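Vastholm trade fair, visit report
Thursday, March 14, 2019

We took the 7:40 bus from Nurkemdale and got to the Vastholm halls just after the doors opened. The spring food and household fair runs three days. According to the program it has 100 exhibitors this year, up from 55 at the first one. Admission was 13 at the door, and the coat check was extra.

Hall A was mostly bakeries and dairies. Grube had the largest stand, with rye loaves cut for tasting and a small oven going behind the counter. Their seeded loaf was good, the light one a bit dry. The line for the cheese next door was too long, so we skipped it and came back after lunch.
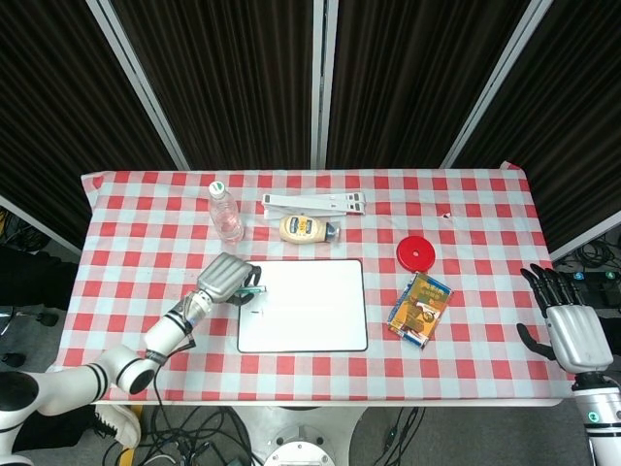
A table with a gingham cloth, with a water bottle and mayonnaise on it.

Hall B had sauces, pickles and preserves, and it was much quieter. Drikska was pouring its new berry cordials, four kinds, all fairly sweet. The black currant was the best of them – we bought two bottles. Most stands sold at fair prices only until noon, so it pays to go there first if you plan to buy.

Lunch was soup and bread in the side cafeteria. Seating is short between twelve and one. The afternoon talk on cold storage for small shops started late but was useful, with handouts in large print.

The organizers posted 3,829 visitors for the opening day on the board by the exit. Parking was full by ten, and the last bus back leaves at 5:15 from the north gate.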